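Sollbridge: teaching two-armed handling by remote control
Progress report to the Pema fund, 13th November
Prepared by Ghizlane Helmy

1. Where we stand

The work plan promised a working set of hand-guided demonstrations by now. We have 536 recorded runs of the power strip task, of which I would defend perhaps half. The rest were logged as complete because the operator pressed the button that says complete. I raised this in the last report and it has not gone away.

Abdelghani Mahrous and Youssra Mahrous do nearly all of the driving. They are good at it, and that is part of my worry: the recordings show two people's habits, and we have no idea yet whether a policy trained on them learns the task or learns Youssra's wrist.

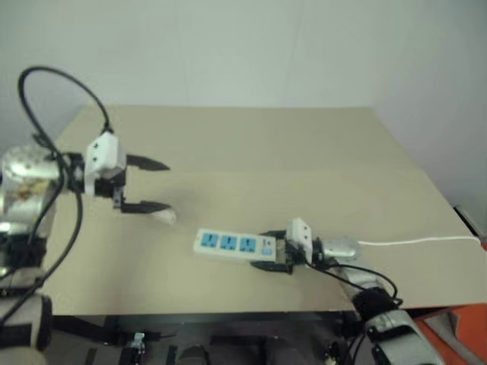 Matěj Matoušek wants the right arm to hold the strip at its switch end every time while the left arm does the plug work. I have agreed for this batch. It makes the runs tidier and the figures prettier, but a strip on a real desk will not always offer that end first. The next batch should vary the grip, even if it costs us runs.

2. What the wrist view adds

The head camera loses the sockets whenever an arm crosses in front of them. Iman Bennani argued for wrist cameras from the start and I argued against the expense. On the evidence so far she has the better case — the socket openings can be made out close up, and the labelling team no longer has to guess. Whether the extra view improves the trained result is still untested. The 12 comparison runs we have are too few to say.

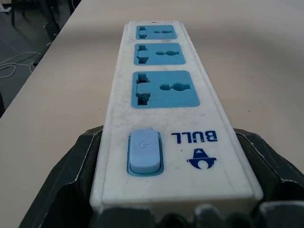

3. Spending

Pema has released 3069 of the second instalment, nearly all of it gone on operator hours. Escobar quoted for replacement gripper fingers and we have not ordered. The Sollo control software is paid up to the end of November.

4. Before the next report

Re-check the runs marked complete, starting with the oldest.
Bring in a third operator, with no coaching from the first two.
Record some 43 runs with the strip gripped elsewhere.
Hold off any public demonstration. I know the fund would like one, but I would not yet put my name to it.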